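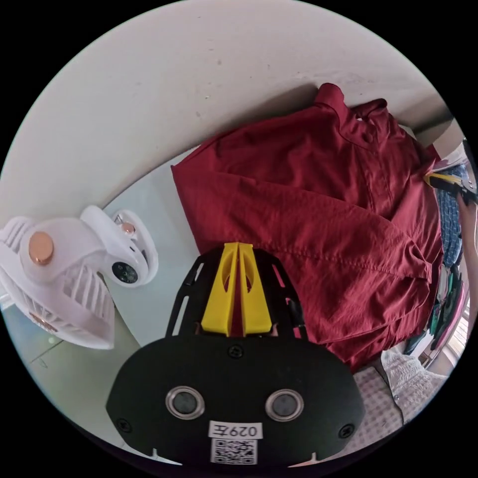 Donnie says sleeves in first, always, or the collar drags. Tried it his way and Montserrat's (thirds, then half).

Dec 5, 2024. Folding notes, shirts

1. Lay flat, front up, sleeves out. Red one has a band collar, creases badly, smooth the placket before anything else.

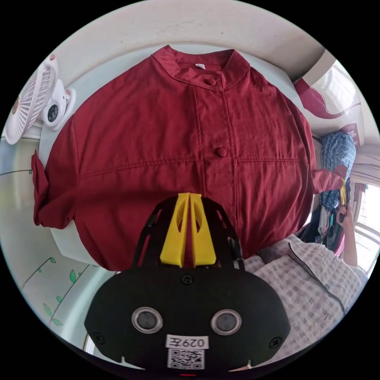
2. Sleeve across the body, cuff short of the far side seam. Crinkled cotton wont hold a sharp line, dont fight it. 10 tries, 4 I'd keep.

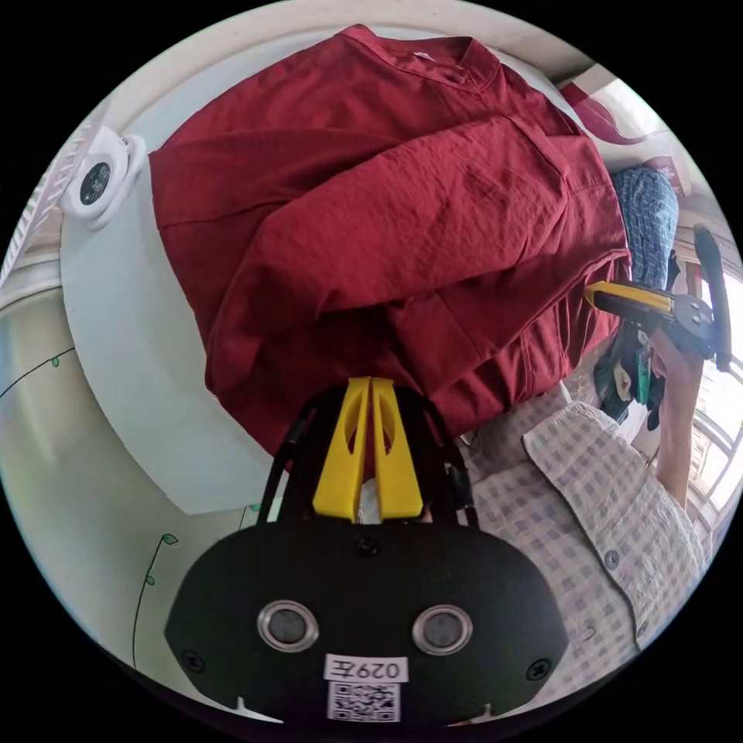
3. Small cloths after, on the bed. Corner to corner, then half agian. Pink one slides on the sheet, want something grippier under it. Ask Eduard re table pad.

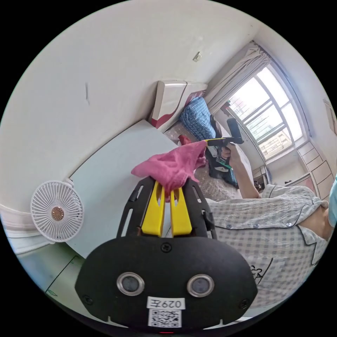 Pink cloth, bunched, bed side.

Blue plaid next. Redo step 2 w/ Montserrat in January.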